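The Blue One

Dragica Stan did not believe in the system, and said so while she was still taking off her shoes.

"It's laundry," she said. "You wash it and you put it back."

Her nephew Costel had printed the pages off the internet and put them in a plastic sleeve. The Trirero Method, it said on top, Seven Evenings to a Lighter Home. He had paid 42 dollars for it. Dragica had raised two boys and buried a husband in a lighter home than this one and it had never cost her anything past soap.

"You don't have to help," Costel said.

"I'm here now. I took two buses."

The apartment was on the Kodotville side of the river, third floor, with a window that got decent light until four in the afternoon. She gave him the window. She gave him the plant too, which had been a sad little cutting in a jelly jar when she handed it over and now went off in all directions. Everything else she had opinions about.

The first evening in the Method was Cloth. You were supposed to bring every piece of cloth you owned to a single spot, hold each one, and ask it what it was for. Costel had started before she arrived. There were sheets over the chair backs and dish rags on the radiator, and he had the look of a man who had been asking and not getting much of an answer.

"What's this one for?" Dragica said, holding up a pillowcase.

"Pillows."

"Good. We're moving fast."

He laughed, which she counted in his favor. He'd been short on laughing since the spring. Zdenka had moved out in May and taken the good knives and the cat, and what she left was mostly soft: curtains, a bath mat, a sweater with one elbow gone, more towels than a person could use in a month. Dragica had her own ideas about why a man would suddenly pay for seven evenings of instruction, and they had nothing to do with cloth.

She folded. He folded after her, badly, in thirds, the way the sheet in the plastic sleeve told him to.

"Thirds don't fit your shelf," she said.

"It's supposed to stand up by itself."

"Why would a towel need to stand up?"

He checked the page. The page had no view on it.
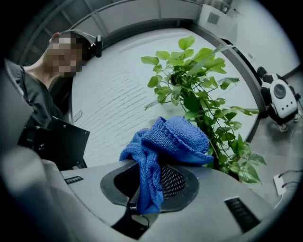 The blue towel he kept skipping. She noticed on the second pass and again on the third. He would pick up whatever lay next to it, a washcloth or an apron, and his hand would go around the blue one like water around a rock. It was a plain enough thing, bright, the kind you dry a car with.

"And that?" she said.

"That's fine where it is."

"Did you ask it?"

"Dragica."

"I'm following your method. You paid for it."

He sat down on the arm of the couch. Down in the street Spyros Nikolovski was shouting at his brother about a parking space, as he did most evenings, and Krešimir was shouting back that it had never been his space to begin with. They both listened for a while. It was a better argument than usual.

"She bought it for the cat," Costel said at last. "For when he came in from the rain. He hated it. He only ever let her do it."

Dragica looked at the towel. She had been told a good many stories about objects in her life, and in her experience the object never had much to do with it. Her sister had kept a broken clock from the Softić house for thirty years on the strength of a story like that, and when she died it turned out she'd told a different one to each of her children.

"So give it back to her," she said.

"She has other towels."

"Then it's a rag."

"I don't want it to be a rag."

"Then what does the paper say?"

He picked up the sleeve and read it through, moving his lips a little. There was a part about gratitude. There was a part about a box, which could be ordered separately. He turned it over to see if anything was on the back.

"It says to thank it and let it go."

"To thank a towel."

"That's what it says."

"Forty-two dollars," said Dragica.

She took the pillowcases and put them in the closet, folded in half and in half again, where they fit. She did the sheets the same way. When he got up to correct one she slapped his hand, lightly, and he let it be. By the time the light went off the window most of the chairs could be sat on, and she put water on for coffee in the one pot Zdenka had overlooked.

"There's six more evenings," Costel said. "Tomorrow is Paper."

"I'm not coming for Paper."

"You said that about Cloth."

She rinsed two cups and looked around for something to dry them with. Every dish rag he owned was standing up in a row on the counter, in thirds. One of them had fallen over. She took that one.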